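School and Student Robotics > Project logs
Thread: Petside, our bowl-handling arm (sixth form club)

szewing_c
Posted June 19, 2026
Sze-wing Chow here, I run the software side of our club. Petside is meant to pick up a pet bowl, carry it to the filling station and put it back without tipping it. We say it works 13 times out of 100 with the learned controller and far more with the scripted one. I don't really trust either number yet. Wrist camera view from a run with the pink bowl:
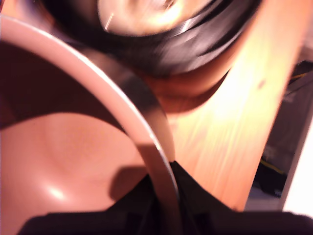

Reply 1
gantryghost
Far more is not a figure. What did the scripted one get? And was the bowl put down in the same spot every time? If so you've tested your tape marks.

Reply 2
szewing_c
Same spot, yes. Fair point. The scripted count is in a notebook at school and I'm not going to guess at it.

Reply 3
Memon
I'd look at the camera before the controller. That picture is smeared all over and the bowl is so close you only get part of the rim. If that's what the network is fed at the moment it has to decide on a grip, 13 sounds generous. What's your exposure set to?

Reply 4
szewing_c
Auto. We never touched it.

Reply 5
gantryghost
Well, there you go.

Reply 6
tin_lid
Not convinced. We ran auto exposure all last year and blur wasn't what sank us. Glossy plastic was. There's a bright highlight inside that bowl and a gripper shadow on the pink as well, and both will move about as the arm moves. Try a matt bowl before you start buying lamps.

Reply 7
Memon
A matt bowl just makes the job easier. Pets don't eat out of whatever suits your camera.

Reply 8
tin_lid
It's a test, not a product. Change one thing, see if the number shifts.

Reply 9
szewing_c
We've got 2 sessions left before the room closes for summer. I'll fix the exposure in the first and swap the bowl in the second, and move the start position for both.

Reply 10
gantryghost
Then you've changed the start position as well and can't compare with the 13. Rerun the old setup from the new positions first. Dull, but do it. And bring the notebook.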